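A Tray for the Small Stuff

Put a mat on the table, put a tray on the mat, and put the little things in the tray. I have now given you the whole method, and you may go and do something else with your afternoon.
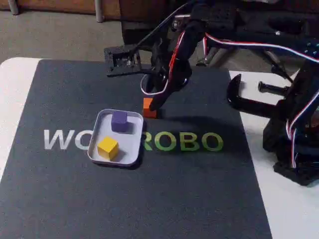
Bereket Gudeta writes that a tray is just a drawer with no shame, and that everything in the house ends up in it by October. Fair enough. Mine once held 6 dead batteries, a key to nothing and a very old mint. The cure is to give the tray one job. Wooden blocks live in the block tray. Screws get their own. Mints can fend for themselves.

Some notes, in the order they annoyed me:

Go shallow. A deep tray is a bowl, and a bowl is where the last piece of every set goes to retire. If you have to dig, your tray is too deep or you own too many cubes.

Rounded corners wipe clean with one pass of a damp cloth. Square corners need a toothpick and a better attitude than I can offer.

Pick a light tray for a dark mat. You will find it faster, and so will whoever you've talked into cleaning up.

Get a mat that covers most of the table but leaves a strip bare on each side. You need somewhere to set the coffee. I bought one that fit edge to edge and spent a winter putting mugs on the windowsill, where they were forgotten and grew things.

If the mat curls, roll it the other way overnight with a towel inside. Heavy books work too. I used a 375-page history of Guimarães, and I'm glad to have gotten some use out of it.

Anything that clamps to the table should go on before the blocks come out. Tighten by hand, then check it again after a while. Put a scrap of felt under the jaw if you care about the finish, or skip it if the table came from Prarwood and was dented in the store like mine.

At the end of the day, the pieces on the mat go back in the tray and the tray goes on the shelf. It takes almost 200 seconds. I have put it off for entire weekends.

Next time: labeling jars, and why I stopped.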